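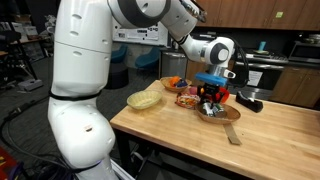
Snack baskets and tape dispenser on the butcher-block table.

From: Facilities Office, Hsieh Building
To: Hsieh Building residents list
Date: 23 Jan 2019
Subject: Re: Snack baskets on the second-floor table

Dear colleagues,

Thank you to those who replied to the message quoted below. The office has reviewed the comments and asks that the following arrangement be observed until July.

The three oval baskets will remain on the butcher-block table. The yellow-green basket is to be used for fruit only and should be left empty when there is none. The brown basket at the rear is for packets of crackers and nuts. The reddish-brown basket is for individually wrapped items. Large snack bags, such as the red one now lying between the baskets, do not fit in any of them without crushing the contents and may be left on the tabletop, closed.

The tape dispenser belongs with the table and is provided for resealing opened bags. Please do not take it to the mail room. A second dispenser has been ordered from Ostum for that purpose and will be placed beside the postage scale.

Deliveries from Korura will continue every 2 weeks. The monthly allowance for the floor is unchanged at 70 dollars, of which nearly 40 was left unspent at the close of last month. Requests for particular items should be sent to this office and not to the supplier.

Staff who require allergen information may consult the binder in the supply closet.

Asif Minhas
Facilities Office

On the Rindel side of the floor, a resident wrote:
> The baskets were a welcome addition, but everything ends up
> in whichever one is closest to the door. Last week I found
> crackers under the oranges. Could the office say what goes
> where? Also, the tape has gone missing 8 times since we
> moved in, and opened bags are going stale. I would be glad
> to see it kept with the snacks.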